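Bromevdale Workshops, Ullow
Shared Workroom Safety Checklist with Inspector's Comments
Room: Tultamow Room, ground floor
Form in use since March
Result: Satisfactory, with actions

Purpose of this checklist

This checklist is completed by the duty inspector every 6 weeks and whenever the layout of the room is altered. Each item is marked Yes, No or Not applicable. Comments are required wherever the answer is No and are welcome elsewhere. Items marked No are to be carried forward to the next inspection until they have been closed. Users of the room may read the completed form at the front desk.

Section 1. Access and escape

1.1 Main door opens fully and closes without being pushed. Yes.
1.2 Escape route to the corridor is clear to its full width. Yes.
Comment: The route was obstructed by a stack of chairs at the previous inspection. These have been returned to the hall store and the item is closed.
1.3 Fire action notice displayed and legible. Yes.
1.4 Extinguisher on its bracket, pin and seal in place. Yes.
1.5 Second door kept free of stored materials. No.
Comment: Two boxes of packing paper were against the door. They were moved during the visit. Users are reminded that this door is part of the escape route even when it is not in daily use.

Section 2. Worktables and items standing on them

2.1 Tables stable when leaned upon. Yes.
2.2 Surfaces free of splinters, chips and raised edging. Yes.
Comment: The wooden trim was checked by hand along its whole length. No lifting was found.
2.3 Surfaces clean. No.
Comment: The white gridded tabletop has scattered smudges and should be wiped with the mild cleaner kept under the sink. Abrasive pads must not be used, as they will wear away the grid lines.
2.4 Upright poles and stands placed on a flat base and away from the near edge. Yes.
2.5 Loose rods, dowels and similar round stock returned to the rack or held in a tray. No.
Comment: A wooden dowel had been left on the table beside the base of the steel pole. Round stock can roll to the floor and become a slipping hazard. A shallow tray is to be provided for each table.
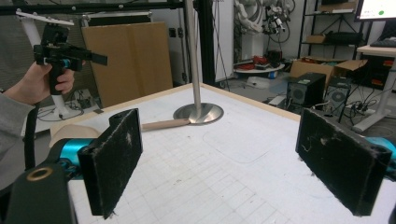 Item 2.5: dowel lying against the base of the pole, far side of the table.

2.6 Load on any single table within the limit shown on its label. Yes.
Comment: No table was near its limit. The label on the table nearest the window is fading and should be replaced before it becomes unreadable.

Section 3. Sheet materials

3.1 Large sheets stored flat or secured upright. No.
Comment: A large sheet of cardboard was leaning upright behind the table. Cardboard of this size is light and the risk of injury is low – the concern is that it may slide down onto work in progress. It should be stored flat or fastened with a strap.
3.2 Combustible material kept away from heaters and sockets. Yes.
3.3 Waste card and paper removed at the end of each session. Yes.

Section 4. Electrical items and cables

4.1 Outlets undamaged and firmly fixed. Yes.
4.2 Portable items carry a current test label. Yes.
Comment: Test records for asset 1365 were held in the wrong folder and have been refiled.
4.3 Cables run neatly and clear of walking areas. No.
Comment: Black cables were tangled on the floor at the left-hand side, below the white stand. They are to be separated, tied in loose coils and routed behind the table. Tape is not to be used as a permanent fixing.
4.4 Extension leads fully unwound when in use. Not applicable.

Section 5. Personal safety of users

5.1 Loose sleeves, straps and lanyards kept clear of upright items. Yes.
Comment: Wrist straps are permitted. Users should check that a hanging strap cannot catch on a pole or stand when the arm is drawn back.
5.2 First aid box complete and in date. Yes.

Actions

Wipe down gridded tabletop: room users, same day.
Provide trays for round stock: Yeoman Supplies, order not to exceed 400 pounds for the whole building.
Secure or lay flat the cardboard sheet: room users, same day.
Tidy and reroute floor cables: site team, within 9 working days.
Replace faded load label: site team, before the next inspection.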